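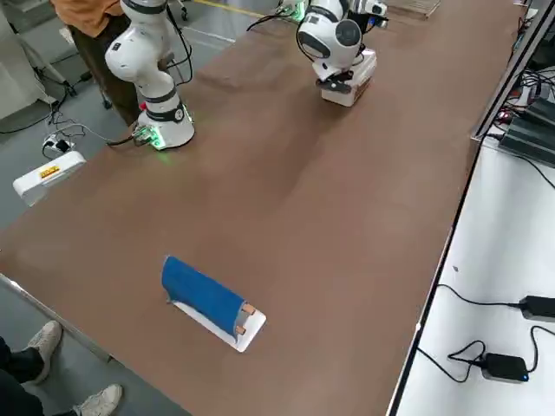
Slide 1. A long brown tabletop.

Good afternoon, Batow! Leave this slide up while people find seats. Start on time even if the back row is still getting coffee.

Opening line: I want to talk about lunch. Specifically, lunch at work, eaten with other people, at one table. I love this subject and I get 20 minutes for it, so I'll go fast and we can fight about microwaves afterward.

Ask for hands. Who ate at their desk yesterday? Who ate in the car? (Wait. Let them look at each other.) Who remembers what they had? Usually a lot fewer hands on the last one. If it's a quiet room, go first – mine was crackers and half a banana, standing up.

How I got into this. I was working at Sedetti, on the billing side, and our floor had a perfectly nice lunch room, room 562, way down at the far end of the hall. Hardly a soul went in. We all carried our sandwiches back to our screens and typed with one hand. Then in March the network went down at noon on a Wednesday, and with nothing to look at we all drifted into 562 and stayed there. I found out that the man I'd been emailing for two years about late invoices kept bees. We fixed a shipping problem between the soup and the oranges!

Pause here. Don't rush into the next part.

What I noticed over the next few months. When the tables were small, people sat with their own team. We pushed them together end to end and that changed within a week. You take the next chair, so you end up beside someone from purchasing, and you have to ask for the salt. Say this part slowly, it's the piece people write down.

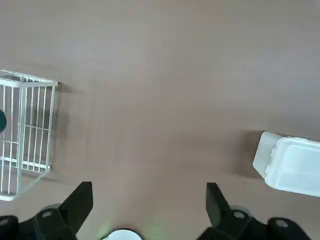

Time matters as much as furniture. Our first try was a full hour and it flopped, people felt guilty and left early. Thirty minutes worked, same start every day, 12:15, no calendar invite. Miss it and you can come tomorrow. No sign-up sheet either, please. The moment there's a sheet, it's a meeting.

Food. Keep it easy. We had one shared thing on Mondays, a big pot of Gustano, the bean and barley stew my aunt's side of the family makes, and the rest of the week you brought your own. (Somebody always asks for the recipe. It's on the handout, and yes, you can leave out the celery.) The pot gave new people something to do with their hands, ladling, passing bowls down, and that's a kindness on a first day.

Objections, take these quickly:

"Some of us need the quiet." Absolutely true, and I'm one of them about twice a week. Keep the desk lunch. Keep the walk outside, too. An open seat is an invitation and should stay one.

"Our building doesn't have the space." Borrow some. The people over in the Mizuno building walk 600 feet to a church hall and tell me the walk is half the fun.

"We're a night shift." Wonderful, then it's supper! Same table, different clock.

Last slide is the handout link. Ask each row to name one person at work they've emailed but never eaten with, and say it out loud to a neighbor. Let it get noisy. Then questions, and I'll be by the coffee until they lock up.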